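# Grundbridge pass/fail option: does anyone understand the deadline?

**ruoxi_t** wrote on 4/4/20

Hi everyone, I hope you're all home and well. My daughter is a junior at Grundbridge and we got the long email from the district last night with the new grading policy while the buildings are closed. I've read it three times with my coffee and I'm still confused, so I'm bringing it to you kind people.
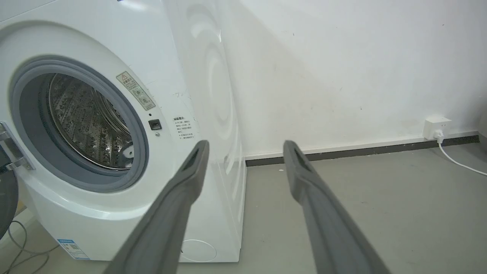
The way I read it, each student can pick either a letter grade or pass/fail for every class, and the form has to be in before the end of the term. But then on the second page it says the choice is "per schedule," which sounds to me like you pick one or the other for all 7 classes and that's it. She has a lovely grade in chemistry that she'd like to keep, and a not so lovely one in precalculus (she knows I'm writing this, she says hello). Has anybody gotten a straight answer from the counseling office?

---

**nneka_oyelaran**

Hello Ruoxi, and hello to your daughter! I asked our counselor the very same thing and she wrote back that it's class by class. "Per schedule" just means the form lists the classes from the student's printed schedule. I agree it's a terrible way to say it. My son is going to keep letters in everything but Spanish, where he joined late and never really found his feet.

One thing to watch for: the form wants the course number next to each class, and the ones on the portal are not the same as the ones on the paper schedule. Use the paper.

---

**brillach_mom**

Ours is over at Brillach, same district, and we were told the opposite! The assistant principal held a phone call for junior parents and he was very clear that it's all or none. I wrote it down. So either the two schools are doing different things or somebody has it wrong, and I wouldn't send in that form until you know which.

---

**nneka_oyelaran**

Oh dear. Well, I have mine in an email, so I'm inclined to trust it, but I do see your point. Was the call before or after the policy was posted?

---

**brillach_mom**

Before, now that you mention it. A day before, I think. I still don't love it. If they changed their minds overnight they ought to tell the people who were on that call.

---

**HaiyanLu**

Long-time reader, I don't post much, but I taught in this district for years and still have friends in the building, so let me put in my two cents. The board voted on the class-by-class version. The all-or-none version was in the draft that went around to the principals first, and I'd bet that's what was read out on the call. Nneka has the right one.

Now, I will say I think the whole thing is a mistake, and I know I'll be in the minority here. A kid who worked hard since September and had a C+ in March deserves the chance to bring that up, and if she takes the pass she's given up the chance. Plenty of them will take it because they're tired and worried, and then senior year starts and the next math class expects things they never finished. I'd have gone with letter grades and a promise that they can't go down.

---

**xinyi.duan**

Haiyan, I always enjoy your posts, but I have to disagree with you on this one, with love. We have three kids sharing one laptop and internet that drops out every time somebody starts a video lesson. My middle one did her history quiz on my phone, in the hallway, because that's where the signal is. Giving her a letter for that and comparing it with a child who has a desk and a quiet room doesn't sit right with me. Pass/fail at least lets her breathe a little.

---

**HaiyanLu**

That's fair, Xinyi, and I'm sorry it's been such a struggle. Please do call the school about a loaner. Last I heard they had 50 set aside for Grundbridge families and not all of them were spoken for. You have to call, though. The web form for it goes nowhere.

---

**xinyi.duan**

I had no idea! Thank you so much, I'll call first thing.

---

**ruoxi_t**

You are all wonderful. I emailed the counselor too and she confirmed it's class by class, and said a corrected letter is going out to both schools. So it's a letter for chemistry, and we're still debating precalculus at the dinner table. Her father is on Haiyan's side. Does anyone know if colleges will mind seeing one P in with the letters?

---

**yanling_su**

My oldest is applying this year so I've been asking around about that. The two admissions offices I reached said they expect to see some on everybody's transcript from this spring. I'd still call the ones on her list, they were very friendly on the phone.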